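Foot ring

A foot ring is the raised circle on the underside of a plate, bowl or saucer. It is the only part that touches the table, and it does a surprising amount of work for such a small feature! Potters also call it the foot, and the narrow surface it stands on is the foot rim.

Purpose

The ring lifts the body of the plate clear of the table, so a slightly uneven base won't rock. It also gives the fingers something to hold when the plate is being dipped in glaze - a real help with wide, shallow shapes. Turning a mixed set over is the quickest way to compare rings, and on teal and grey dinner plates the circle is easy to pick out.
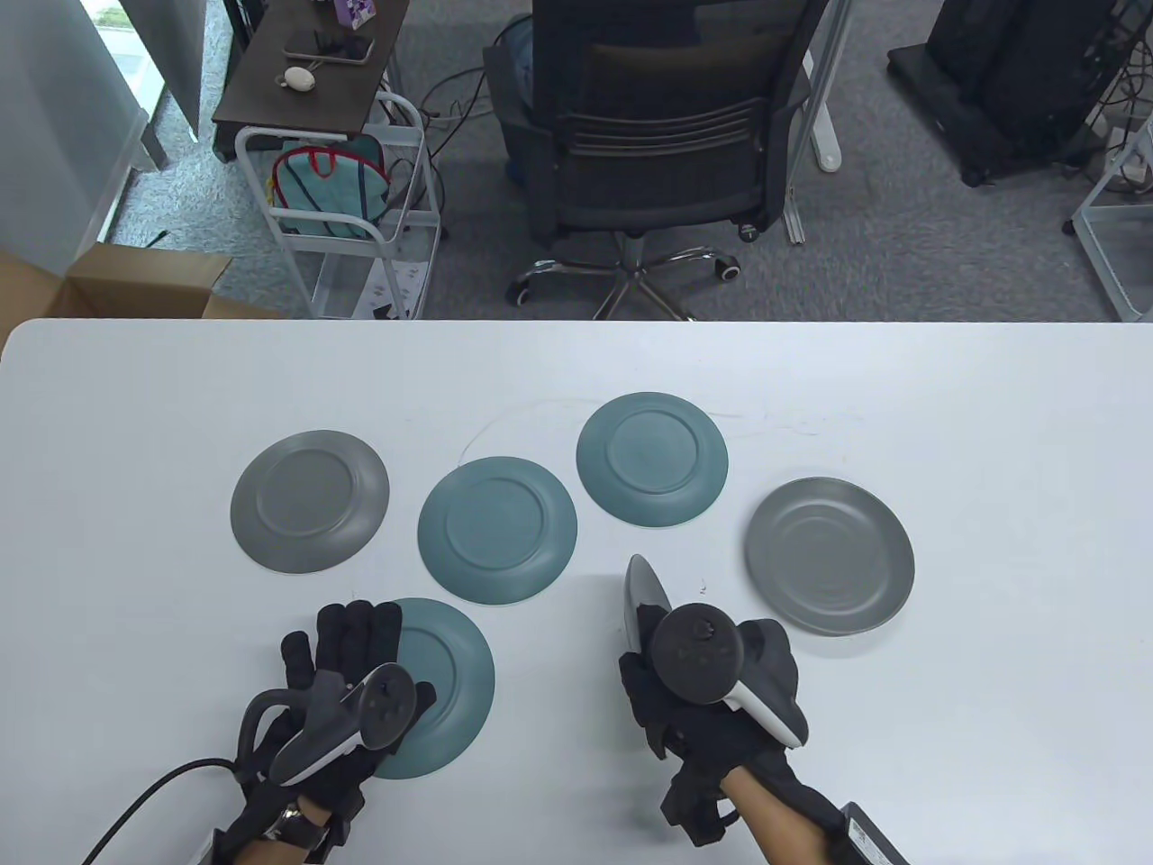
Grultora objects that a ring is no use on a plate if it scratches the one stacked beneath it, and that the rim should always be rubbed smooth before the set goes into a cupboard.

Smoothing is common practice in small workshops. The Teltitz handbook for home potters suggests fine wet paper and 3 passes around the rim, followed by a rinse.

Shape and finish

Rings may be tall and narrow or low and wide. A wide ring suits a large plate, as it supports the middle and keeps it from sagging in the kiln. The area inside is usually recessed, and this is where makers love to put their marks. Glaze shows beautifully on the curve outside the ring, where a satin surface catches the light and a speckled one looks almost like stone.

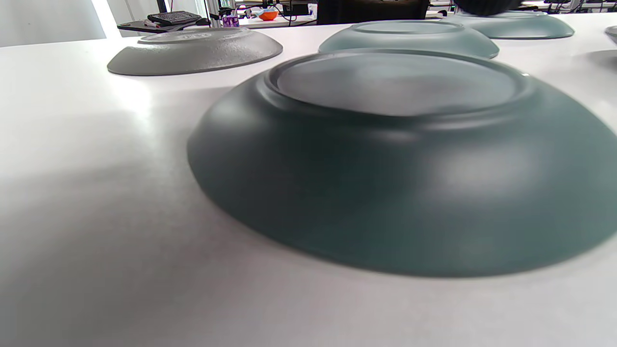
Collecting

Undersides have their own keen followers. The Trestov collection lists 753 plates by the form of the foot, with 45 kinds of ring - a wonderful thing to browse.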